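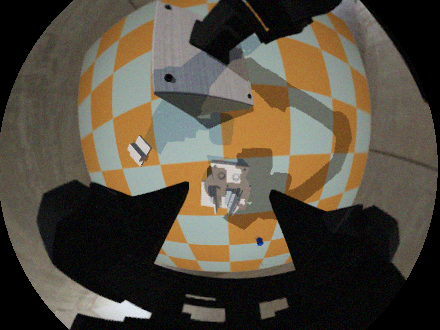

Residents > Community Spaces > Idwood Hall > Frequently Asked Questions

Hiring Idwood Hall: Frequently Asked Questions

Reading time: 5 minutes

These questions and answers apply to casual and regular hire of Idwood Hall, including the Vernano Room, the kitchen and the rear courtyard. They should be read together with the Conditions of Hire, a copy of which is issued with every booking confirmation. Where the two differ, the Conditions of Hire prevail.

Who may hire the hall?

Any person aged 18 years or over may apply, as may incorporated associations, schools, registered charities and businesses. The person who signs the application is the hirer for all purposes and must be present for the full period of the booking. A hirer may not transfer a booking to another person or sublet any part of the building.

How do I make a booking?

Applications are made on the Hall Hire Application form, available from the Bookings Office or by post on request. Tentative bookings are held for five working days. A booking is not confirmed until the signed form and the bond have been received and written confirmation has been issued. Hirers are advised not to send invitations or engage caterers before that time.

Regular hirers are asked to lodge their preferred times for the following calendar year by the end of June. Existing groups are given first consideration for the times they currently hold, but this is not guaranteed.

How much is the bond and when is it returned?

The bond is $300 for all casual bookings. It is refunded to the nominated bank account within ten working days of the hire, less any deductions for cleaning, breakages, lost keys or overstaying the booked time. Where a deduction is made, the hirer will receive an itemised statement.

How many people may attend?

The main hall is licensed for 80 persons seated at tables. This limit includes caterers, performers and children of any age. The Vernano Room is suited to small meetings and its capacity is displayed beside the door. Capacity limits are set under the building's occupancy approval and cannot be varied on application.

What time may I enter the building?

Entry is permitted from the start of the booked period and not before. Time needed for decorating, deliveries and packing up must be included in the booking. All music must cease at 11 pm and the building must be vacated and locked by midnight.

Requests to leave equipment overnight are considered only where the hall is free the following morning. No responsibility is accepted for goods left in this way.

What furniture and equipment are included?

Trestle tables, stacking chairs, a lectern and a portable whiteboard are included in the hire fee. Tables must be carried – not dragged – across the timber floor. Furniture is not to be taken into the courtyard at any time, as separate outdoor settings are provided.

The piano may be used by prior arrangement. It is tuned twice a year and may not be moved from its position. A hirer who requires an additional tuning must engage a qualified tuner at the hirer's own expense and notify the Bookings Office beforehand.

Crockery and cutlery are not supplied. Casual hirers usually bring their own or arrange hire through their caterer.

May alcohol be served?

Alcohol may be served without charge at private functions, provided this was declared on the application. Where alcohol is to be sold, or is included in a ticket price, the hirer must obtain the appropriate liquor licence and supply a copy no later than 14 days before the event. Glass is not permitted in the courtyard.

Are decorations allowed?

Freestanding decorations are welcome. Items may be hung from the picture rail using the hooks provided. Adhesive tape, tacks, staples, confetti, glitter, smoke machines and open flames are prohibited, with the exception of candles on a birthday cake. Helium balloons must be weighted – the cost of retrieving balloons from the ceiling fans will be deducted from the bond.

Do I need public liability insurance?

Incorporated bodies, businesses and regular hirers must hold their own public liability cover and provide a current certificate of currency. Individuals hiring the hall for a private, non-commercial function may be eligible for cover under the casual hirers' policy. Exclusions apply, including for jumping castles, and these are set out in the Conditions of Hire.

Is the hall accessible?

Step-free entry is available from the Hayes Street side. An accessible toilet is located off the foyer and two accessible parking bays are marked near the ramp. A hearing loop is fitted in the main hall and operates only when the house microphone is in use. The stage is reached by stairs and has no lift.

What are my responsibilities when leaving?

The hirer must sweep the floors, wipe down tables and kitchen benches, empty the refrigerator and place all rubbish in the bins in the rear lane. Any rubbish that does not fit must be taken away. Heaters, fans, lights and the urn must be switched off. Keys are to be returned through the slot at the Bookings Office by 9 am the next morning.

What happens if I need to cancel?

Cancellations must be made in writing. Where at least 28 days' notice is given, the hire fee and bond are refunded in full. Where less notice is given, half of the hire fee is retained. The bond is refunded in either case.

Who should I contact with a concern or complaint?

Booking enquiries should be directed to Ubaldo Fiore, Bookings Officer. Complaints about noise, parking or the condition of the building should be addressed in writing to Ottavio Bellini, Manager Community Facilities, and will be acknowledged within five working days.

Contact: Bookings Office, Idwood Hall, Hayes Street | © Fillis Community Facilities | Back to top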